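Section 5. Installing Stollero Click Plank Flooring

5.1 Before you start

Store the unopened cartons flat in the room where they will be installed for at least 60 hours. Keep the room at its normal living temperature during this time. Do not stand cartons on end or stack them against an outside wall.

Check the subfloor with a long straightedge. Fill low spots with a cement-based leveling compound and sand down high spots. Let the compound cure for the full time given on its package.

CAUTION: Do not sand old resilient flooring or adhesive until it has been tested for asbestos.

5.2 Planning the layout

1. Measure the room at right angles to the direction in which the planks will run.
2. Divide the measurement by the face width of one plank. If the remainder is less than half a plank, trim the first row so that the first and last rows are close to the same width.
3. Open several cartons and mix planks from all of them as you work.
4. Inspect each plank in good light. Installed planks are considered accepted and are not covered for visible defects.

NOTE: The underlayment is sold separately. One roll of Skunico underlayment covers 100 square feet. Butt the seams and tape them. Do not overlap.

5.3 Laying the first rows

1. Remove the tongue from the long side of the first-row planks.
2. Place spacers along the starting wall and both end walls.
3. Lay the first row from left to right with the trimmed side facing the wall. Join the short ends by pressing down until the joint closes.
4. Cut the last plank in the row to fit. Use the offcut to start the next row if it is at least 12 inches long.
5. Angle the long side of each second-row plank into the row before it, then lower it flat. Close any gap with a tapping block. Do not strike the plank directly.
6. Continue across the room. Keep end joints in neighboring rows at least 8 inches apart.

CAUTION: Do not nail, screw, or glue planks to the subfloor. The floor must be able to move as a single unit.

5.4 Finishing

1. Remove all spacers.
2. Fasten baseboard or quarter round to the wall, never to the floor.
3. Fit felt pads to the feet of furniture before returning it to the room. Lift heavy pieces into place. Do not drag them.

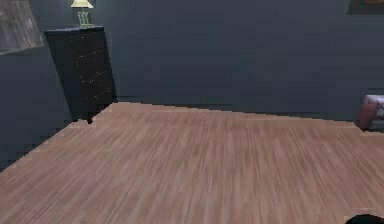 Figure 5-3. Narrow plank floor with a chest of drawers in the corner.

5.5 Care

Sweep or vacuum with the beater bar switched off. Clean with a damp mop and a neutral floor cleaner. Do not use steam mops, wax, or abrasive pads. Wipe up spills promptly.

For replacement planks, order part 479 and give the color code printed on the carton end.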